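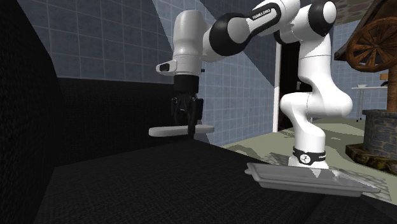
How to Get the Most Out of a Simulation Open Day (Notes From Our Afternoon at Tritomura)

If your school, club or family has been invited to one of the Tritomura open days in Prosser, you may be wondering what there is to do at a robot lab where the robot lives on a screen. I wondered the same thing in February, and I came home so pleased with the whole afternoon that I promised Kalkidan Ambaye, who runs the visits, I would write up how it goes. So get yourself a cup of something and let me walk you through it!

Before you go

Book early. They take 30 people at a time, and our group of 25 filled most of the chairs. You don't need to install anything or bring a laptop. Do bring a notebook, because you will be asked to write down what you think the arm is doing before anyone tells you, and I found that was half the fun. Park behind the Briltberg building and come in by the side entrance, which is easier to find than the front (we went round twice, and I had been sent a map).

Step 1. Watch one run all the way through without asking questions

This is hard for children and harder for me. Kalkidan puts a task up on the big screen and lets it play. The arm is a simulated Franka, set up next to a black sofa, and it works with things over the seat. The rooms can be rather fanciful. Ours had tiled walls and a stone well with a spoked wooden wheel, and one of our younger visitors wanted to know where the bucket was. Let them wonder for now, and keep your eyes on the fingers.

Step 2. Switch to the gripper view

After the first run you get to see things from down at the hand, in gray, with the two fingers coming up from the bottom of the screen. Give yourself a minute to get used to it. Everything looks enormous and very close, and it took me a while to work out which way was up. 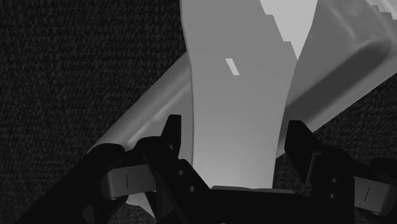
Try this with a partner. One of you looks only at the gripper view and says out loud what you believe is between the fingers, or near them, and how far they are open. The other looks only at the room view and keeps quiet. Then swap. Yabsira Gidey and I disagreed completely the first time, and we were both so sure of ourselves! Write your guesses down as you go, otherwise you will remember having been right.

Step 3. Take a turn at the controls

Each visitor gets a few minutes with the hand controller. These are the things I wish I had known when I sat down:

Move slowly, slower than feels polite.
Get above the object first and come down afterward.
Look at both views before you close the fingers.
If you get muddled, press reset. They have saved 529 practice starts on the system, so there is always a fresh one waiting.

Meron Tamiru, who was helping at our table, told us to choose one thing to pick up and stick with it. Good advice. I kept changing my mind in mid-air and ended up nowhere in particular.

Step 4. Look around the rest of the set

Once everyone has had a turn, ask for the wider view and spend some time on what else has been put out. Most of us had been staring so hard at the gray thing in the gripper that we needed a nudge to talk about the little axe with the red grip.
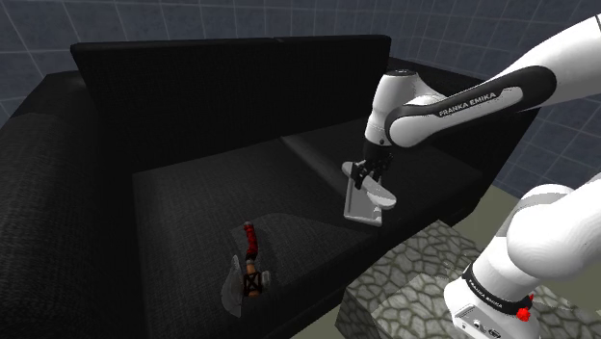 Ask your group which item they would pick up next, and from which side. A handle, a long bar and a flat plate with a rim all want a different approach, and you'll get a lively argument out of it if you leave enough time. Ours lasted almost 42 minutes and Nuria Gashaw had to come and fetch us for the snacks.

Step 5. Save your questions for the end

Ward Nijs does the last part, and he is very patient. Ask him about the lighting in the rooms, or how they choose where the arm should stand. He also showed us a little of Prurkimley, the software they use for arranging the furniture, and if there's time he will let the children move a sofa.

Afterward

Leave your email at the desk if you would like your own run sent to you. Mine came two days later and I have watched it more often than I care to say. The next round of visits opens for booking in the spring, and the afternoon slots go first.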